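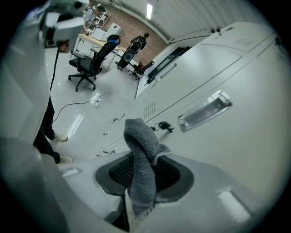
Figure 2. A gray terry towel in a twisted bunch, with the frayed hem toward the bottom; at right, a light gray metal cabinet with a recessed pull handle, a small lock and ventilation slots.

4.2 Does closed storage keep towels in order?

The claim that closed storage makes people fold is repeated in most of the workplace guides we read, and the Broltum handbook builds its whole towel routine on it. The argument goes like this. A towel on an open shelf can be seen, so people stop noticing the mess. A towel behind a door or in a drawer has to be made to fit, so people fold it. We doubted the second half of this from the start, and what we found in the shared work rooms at Merkeck gave us little reason to change our minds.

We logged 30 towels at the end of the working day. Each was marked as folded, loosely laid or bunched, and we noted whether it had been put away at all. Of the 30, 19 were inside a cabinet when we checked. That number sounds good for the handbook, and an earlier report from the Wistitton rooms made much of a similar result. But being inside a cabinet says nothing about being folded. A wide drawer takes a bunched towel as easily as a folded one, and the person closing it has no reason to care which it is. Several of the towels we marked as put away were in worse shape than the ones left out on a bench.

The fabric matters more than the guides allow. Terry is soft and looped, and when it is twisted it makes the kind of thick bunch seen in Figure 2. Finding the corners of such a bunch means undoing it first, and the handbook's fold starts with the corners. Its drawings show a crisp, flat cloth with four clean edges. A towel with a frayed hem has no such edge to line up, and two people folding it from the same drawing may well end up with different results. We would like to see the Broltum fold tested on old towels before anyone reports how long it takes.

We are also unsure about the cabinets. Metal units with long, flat fronts and a lock, like the one at the right of Figure 2, are often recommended as a single answer for paper, tools and cloth. The Wistitton report treats the ventilation slots on such units as proof that damp towels can go straight in. We could find no test behind that statement. Small openings in a panel may help some air to move, but how much reaches a towel pressed against the back is another question, and it was never measured. Until it is, we would keep damp towels on a rail.

The lock raises a plainer problem. A cabinet that can be locked sometimes will be, and a towel used after that has nowhere to go. Our log has no column for locked units - an oversight on our part - so we can't say how many of the towels left out were simply shut out. The other 11 should not be read as a sign of careless users.

Supporters of closed storage will answer that our log is small and covers only one kind of room, and they are right. It can't show that drawers make folding worse. It does show that "put away" and "folded" are separate outcomes, and the Assefa checklist, which has one box for both, should not be used to compare rooms. We split that box for the second round of checks, described in the next section, and added a line for the state of the hem.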